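Keeping paper and cloth in ordinary buildings
21 Oct 2021

Most collections of paper and textiles in this country are kept in places that were built for something else: a former bank, the back half of a council library, a spare bedroom. The storage adviser interviewed for this article has worked in such buildings for 11 years, first as a conservation technician and now at Trunuvico, a small practice that advises local history groups and family archives. She asked not to be named, as several of the groups she works with are between grants. We spoke at the practice's workroom in Morton.

Her first point was that people start in the wrong place. "They ring up and ask which box to buy. I ask what the room does over a year, and usually they don't know. The box matters less than the room, and the room matters less than the outside wall."

Humidity first

The figure she returns to is relative humidity. Paper and cotton take up moisture from the air and give it back. Slow movement does little harm over a season. Fast movement cockles paper, lifts paint and works at the adhesive in old bindings. Long periods of damp allow mould, and she regards mould as the one problem that can't be put off until next year's budget.

"I don't chase a single number. A small group can't hold a flat line without a plant room, and the power bill would finish them. What I want is a slow curve with no long stretch at the top of it."

She recommends logging for a full year before spending anything on shelving or machinery. The practice reads its loggers into a program called Cetier, which plots temperature and humidity together and marks the hours spent above a set level. A paper chart and a pencil will do the same job for a single room. In one former bank the record showed that the strongroom, which everybody had assumed was the best space in the building, was the worst. The walls were thick, there was no air movement, and the room below it had a slow leak. The collection went into a front office with the blinds down.

"December tells you most of what you need. The building gets shut up over the break, the air conditioning goes off, and you see what the walls do on their own. If I could only have one month of data from a site, I'd take that one."

Clear or opaque

The choice of container came next, and on this she was more cautious than I expected. Archival board boxes remain her usual choice for paper. Board slows a change in humidity, blocks light and gives way a little when it's dropped. Its weakness is water from above. A wet board box sags, the stack comes down, and the contents are found on the floor.

Plastic does the reverse. It keeps out a drip and does nothing to smooth the air inside unless something absorbent is packed with the object. A tight lid on a plastic box filled on a humid afternoon will hold that humidity in, and when the room cools at night it may condense on the walls. She leaves lids loose, or leaves them off and covers the box with washed cotton.

"The type of plastic matters. Polypropylene and polyethylene are fine. Polyester film is fine. Anything that smells like a new shower curtain should go back to the shop. If there's no code on the base and the seller can't tell you, I wouldn't put a christening gown in it."

Transparent walls have one clear advantage, in her view. Fewer boxes are opened. Handling does more damage in a small collection than light does, provided the lights are off when the room is empty, and a person who can see the contents through the side has less cause to lift them out. A white surface under the box helps with this. Frass, flakes of red-rotted leather and loose threads all show up against it, and the cover can be taken off and shaken outside.

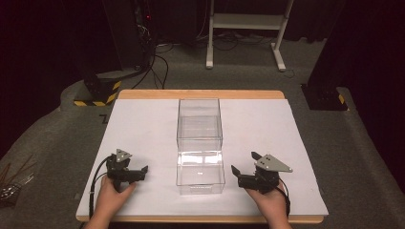 Shelving and the floor

Nothing goes on the floor. She gives 100 millimetres as the least clearance below the bottom shelf, which is enough for a shallow flood from a burst washer and for a vacuum head to reach the skirting. She also keeps shelving clear of external walls, by about the width of a hand, so that air can pass behind it.

The practice has specified Mäkelä steel shelving for most of its recent jobs. Asked why, she gave two reasons: the powder coating is baked on and doesn't give off much, and the uprights are drilled at close spacing, so shelves can be set to the box. Timber shelving is not ruled out. Old, dry timber that has been in the building for decades has usually given off most of what it will, and she lines it with polyester film and leaves it where it is. New particleboard she removes.

"People over-buy height. They put in a tall bay and then somebody's standing on a chair with a solander box over their head. If you can't lift it down with both elbows bent, the shelf is too high."

Pests

Silverfish, carpet beetle and clothes moth account for nearly all of the insect damage she sees. Her method is sticky traps along the walls, numbered, checked monthly, with the results written down. At one site with 126 textile items, a single trap behind a heater caught nearly every beetle recorded in the first quarter. The source was a dead bird in the flue. No object needed treatment once it had been removed and the flue screened.

For objects that are infested she uses freezing, in a chest freezer, sealed in two layers of polyethylene with as much air pressed out as possible. The item stays in its bag until it has come fully back to room temperature, so that condensation forms on the outside of the bag. Painted surfaces, glass negatives and anything with an ivory or wax component are not frozen. She would not give a time and temperature for publication. "It depends on the freezer. Put a probe in the middle of a folded blanket and find out how long yours takes. The dial on the lid is a suggestion."

Lists

The last part of our conversation concerned records. A local group with over 2000 photographs will often have a good catalogue of what the pictures show and no record of where they are. She asks for the location list first: room, bay, shelf, box. Subject headings can follow for as long as there are people willing to write them.

Labels are in pencil on acid-free card, tied on or slipped into a pocket. She doesn't use adhesive labels on plastic boxes. The adhesive creeps in warm weather, the label slides, and eventually it's on the shelf below with nothing to say where it belonged.

I asked what she would do with a very small budget, enough for one purchase. She thought about it for some time.

"A logger. Then a second logger, outside, under the eave, so you've got something to compare it with. After that I'd clean the gutters."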